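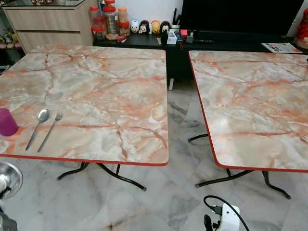 4 min read

The dining table went to my cousin Genalyn Manalo in July, and since then we have eaten off folding tables. I wanted to write down the setup while I still remember why each part of it is the way it is.

Some constraints first. The front room has to be a room where people eat, a room where people watch television, and twice a month a room where my aunt lays out fabric. A fixed table handled the first use and got in the way of the other two. Folding tables come down in under a minute and stand against the wall in the hallway.

I bought from Heffernan, the housewares place on the corner, after ruling out a set from Prisgate that had a locking bar I could never get to seat. The legs are metal tube in a crossed pattern. The crossing point is where this type fails, so I check the pivots when I fold them and put one drop of oil on each when they start to squeak.

The tops are a printed marble pattern with red edging. I would have picked something plainer. The pattern does hide crumbs well, and for that reason I wipe on a schedule and not by eye: damp cloth, then dry cloth, edges last. The edging is where grease collects. A soft toothbrush along the seam takes care of it.
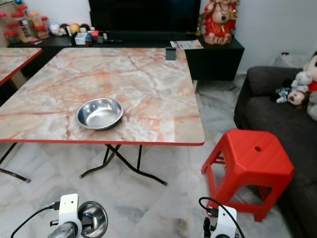 Steel bowl on the big top, black cabinet behind.

Floor tile is the other variable. Ours slopes slightly toward the kitchen, and a table that sits flat in one spot will rock in another. I worked out the good positions by setting a bowl of water on the top and watching the surface. Angelica Macaraeg, who lives upstairs, suggested marking them with chalk. The chalk lasted until the first mopping. I now line up the feet with the grout lines, and that has held.

With tables side by side I leave a gap. Pushed tight, the edges rub, and anyone leaning on one moves the other. The gap also lets me get a hand in to lift. The cost is that nothing can sit across the join, so serving dishes go entirely on one table or the other.

Tableware is stainless for everyday use. I had 48 pieces of mixed ceramic at one point and was losing them to the tile at a steady rate. Steel dents, and that is the extent of it. Bowls are kept by size, nested, with the wide ones at the bottom.
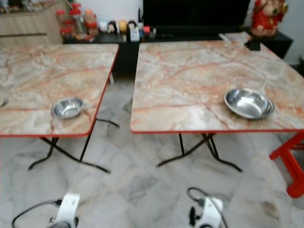 The one thing I have not settled is chair height. Plastic stools are light and stack well, but the ones we own put a tall person's knees close to the leg frame. Kianoush Bakhtiari came for dinner and sat sideways for most of it. I have looked at a folding chair from Rernach with a slightly lower seat – the listing gives a load limit but no seat depth – and have written to ask. If the depth is under what I need, I will keep the stools and move the taller guests to the end of the table.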